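Hultach releases results of simulated gripper comparison

19/03/2025
By Nighat Soomro

Hultach has released the results of a trial comparing 2 parallel grippers, the Fleltach and the Valcárcel, on everyday kitchen items. The work was done in simulation using the company's Hirell controller, with the same arm model and wrist camera view for both.

Each gripper was given 3,000 attempts at picking up an item from a kitchen surface. The Fleltach completed 2,791 of them. Results for the Valcárcel were lower, mainly on items with a curved rim.

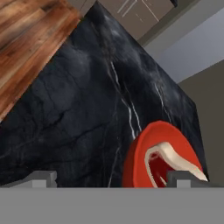
Bowls made up 1,010 of the attempts for each gripper. They were placed upright or tipped, and the colour and finish of the surfaces were changed between runs to see how well the controller coped with dark stone, timber and plain benchtops.

"Tipped bowls were the hardest part of the test for both grippers," said Jayanthi Sundaram, who led the trial. "Finger width mattered more than we expected, and closing speed mattered less."

Hultach will repeat the bowl attempts with physical grippers before the end of March. The settings used in the simulated trial are available to Hirell customers on request.

Recent releases
Hirell controller: changes to grip force limits
Choosing a wrist camera for close work
Fleltach finger pads now sold separately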